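Clellside Update: Where We Are With The Demo Collection
November 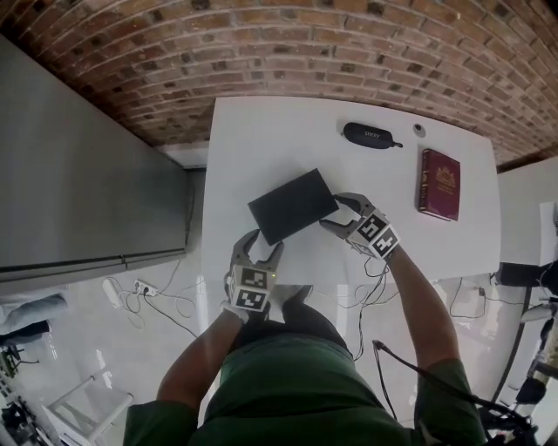 We are at 1368 accepted demos. Target is 3000 before the winter break, so not halfway yet, but the curve is finally bending the right way. Quick version for those who only read the first lines: flat objects are going well, glasses cases so-so, books are slow, and the brick wall room is now the main collection room until further notice. The two-handed work is what eats the time. A flat black box like the one between the grippers has no good edge to grab once it lies on a white table, so one hand has to steady a corner while the other comes in from the side. People do this without thinking with fingers. With a gripper in each hand it takes a good half hour of practice before it stops looking clumsy, and we don't want the clumsy ones in the first batch.

Longer version follows. Written fast between sessions, sorry.

What counts as a demo

Had three different answers to this in the last group call so let's settle it. One demo = one complete task, from both grippers off the objects to both grippers off the objects again. Not one grasp. Not one recording file. If you do four tasks in one recording that is four demos after cutting, and Kosmas Nikolaidis does the cutting, so please leave a clear pause between them. Two seconds, hands still, open fingers. He's been finding the cuts by eye and it's slow going when somebody rolls straight from one task into the next.

Failed tries: keep them. Mark them as failed on the sheet. Dropped box, pushed it off the table, book slid away, all useful to us later. What is NOT useful is a failed try that gets marked as good becuase it looked OK from where you were standing. We pulled 27 of those out last week. Not blaming anyone, the sheet was confusing, there is a new sheet.

Tasks this round

Flat box, turn a quarter and put down. Going well, nearly enough of these.
Flat box, move across the table using both hands. Going well.
Glasses case, slide to the near edge and lift. So-so. The case wants to roll over when you squeeze on the curved side, come in lower.
Hardcover, stand it up on its spine edge. Slow. Needs both grippers and some patience.
Clear the table, any order. Not started. Waiting for Ulier.

About the book. The red one with the gold on the cover is the one to use for now. The glossy paperback is out, the fingers slip on it and every operator ended up inventing a private trick, so the demos didn't agree with each other at all. The first training run on that set produced a policy that hovered over the book and then sort of gave up. Funny to watch once. We'll bring the paperback back in when the hardcover is solid.

Cube markers

The marker cubes on the grippers need to stay visible to the overhead camera. Most of the lost tracking this month was not lighting and not the software, it was wrists. When you turn your hand in to reach the far side of an object the cube goes under your forearm and we lose position on that side. A few frames is fine, we fill those in. More than a few and the demo gets thrown out automatically. Sleeves up or short sleeves please, long loose cuffs flop over the cube.

Also check the cubes are tight before you start. One had worked loose and we had a whole afternoon where the left gripper was recorded tilted. All gone. 40 demos, would of been a nice afternoon.

Variety

This is the one I keep going on about. We don't need the same perfect demo again and again. Put the box down at a different angle each time. Put the case where the book was. Start with the other hand. The model in the spring learned to do the task beautifully as long as the box was in one spot, and had no idea what to do with it a hand's width over. That was our fault, we had tidied the table back to the same layout between every take. Kosmas has made a little script that calls out a random layout before each demo, it's on the collection laptop, use it. It is annoying. Use it anyway.

Different people count as variety too. We have too much of me and Kosmas in the set so far. If you're in the building and have an hour free, ask one of us and we'll walk you through the practice set. Left-handers very welcome, we have hardly any.

Training news

Short one. The run on the October set finished. Flat box tasks transfer to the arm nicely. It still comes in too fast on first contact and knocks the box crooked, then corrects, which it must have picked up from us. So: slow down on approach. Next run starts once the hardcover demos are through review.

Ulier and Sfakianakis

Ulier are sending their object kit for the clear-the-table task, was meant to be here already, now end of the month. Sfakianakis have asked for a look at the raw recordings and not only the cut demos. Fine by us, but check names and voices are stripped first. Talk to me before sending anything out.

Fomex shipment with the spare gripper fingers came in. They're in the drawer under the laptop. Swap the pair when the surface goes shiny, and write the swap on the sheet so we can match it to the recordings after.

Slots

Mornings from 9:30 are mostly taken. Afternoons after 2 are open, please take some. Sign-up is on the door as usual, pencil only.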